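**Equipment planning for two-arm kitchen cells** is the budgeting and purchasing work that comes before a food-handling robot station is set up. The term is used mainly by small laboratories and catering suppliers. The best-known written method is the Stonport worksheet, drawn up by Gobnait Mulcahy and later revised by Vlastimil Kopecký.

## Scope

The worksheet divides a purchase into arms, grippers, furniture and consumables. Arms are normally quoted by the vendor as a pair. The other lines are priced by the buyer, and most overruns occur there.

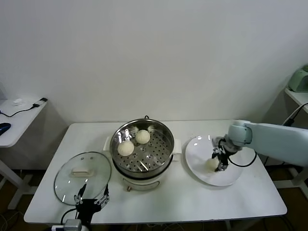
Furniture and kitchen goods are bought locally in most plans. The 2023 revision lists 42 such items, from tables to cable ties, and asks for a named supplier for each. Cookware is chosen by what a two-fingered gripper can hold, so a steamer with small side handles and a glass lid with a block-shaped handle are entered separately, each with its own spare. Plates are bought large, to give the arm a wide target when it sets down a steamed bun. Cable runs were left out of the first edition and now have a line of their own.

## Grippers and fingers

Fingers wear faster than arms and are budgeted as consumables. Mulcahy's first edition allowed four sets per station per year - a figure Kopecký kept. Metal fingers with angled tips cost more than molded ones but can be refitted with a hand tool. Trornemus, a parts dealer, sells both types in lots of 20.

Clear covers and lids are a known difficulty. Glare on a curved surface can hide its edge from a wrist camera, and the worksheet sets aside lighting money for this reason.

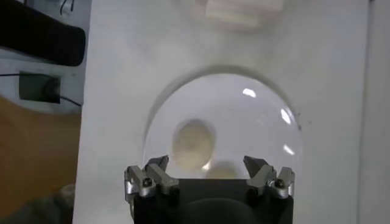 *Gripper with metal fingers at a clear plastic dome on a white board.*

## Scheduling

Orders are placed in the sequence arms, grippers, furniture, cookware. Pekemon, a leasing firm, offers the first two on a single contract with a term of 262 days, which suits projects that start in September and end before the summer break. Ren, a spreadsheet version of the worksheet, adds delivery dates and flags any item due after the arms.

## Revisions

The current edition is dated 18 Jun 2023. It dropped the separate page for shipping insurance and moved training hours into the arms section.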